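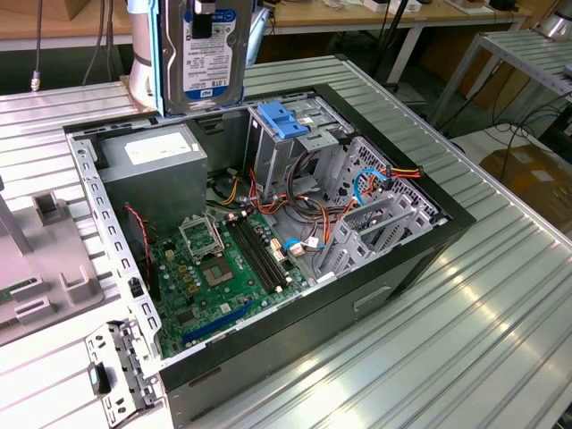 Looking after the disassembly cell

Print this item | E-mail this item

18 July 2023

The PC disassembly cell at Kvam has been back in regular use since its service, and several people have asked what was changed. Emiko Uchida looks after the cell and wrote up the settings. The short version follows.

The main trouble was drift at the drive pick. The arm would come down over the tower a little to one side and the fingers would touch the edge of the drive before closing. Emiko first suspected the fingers, but the pads were fine. The tower itself was moving on the slotted table during cable work, and the stops that hold it had worked loose. They have been tightened, and a line has been marked on the table so that anyone can see if the case has shifted.

She then checked the bolts at the foot of the arm, taught the home position again and ran the pick slowly at 5 percent speed. After that came 100 cycles at working speed with the same drive. Two of them stopped on a grip fault, both traced to a worn signal connector that has now been replaced.

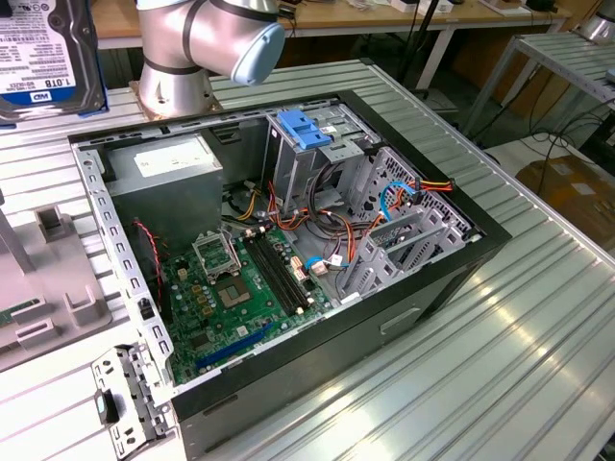
Cables remain the awkward part. Power leads that lie across the middle of the case can spring up into the path of the gripper, and the program has no way of knowing they are there. For now the operator presses them down by hand with the arm paused and the cell in safe mode. Elínborg Frandsen is working on a different approach path that comes in higher and passes over the cage before it drops. It adds a few seconds to each cycle – nobody minds that so far.

A few points for anyone booking time on the cell:

Set the tower on its side with the open face up and the front bezel away from the fixture. The program is taught for that position only.

Do not lean on the fixture at the left of the table. If it moves, the put-down points have to be taught again, and that takes most of a morning.

Wipe the finger pads before the first run. Use the dry cloths in the Kolline box, not the solvent ones.

Write the cycle count in the log when you finish. The pads are changed every 900 cycles, and the last entry before the service was missing. 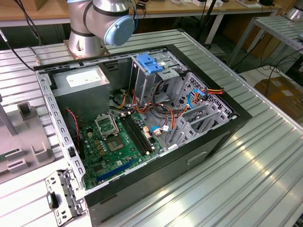

The tower on its side on the ribbed table, with the arm behind it.

The spare finger set from Tinusico has arrived and is in drawer 52 with the hex keys. Please leave it there until the current set is due. The next full service is planned for December, when the arm will be out of use for two days. Requests for changes to the program should go to Elínborg before then.

Print this item | E-mail this item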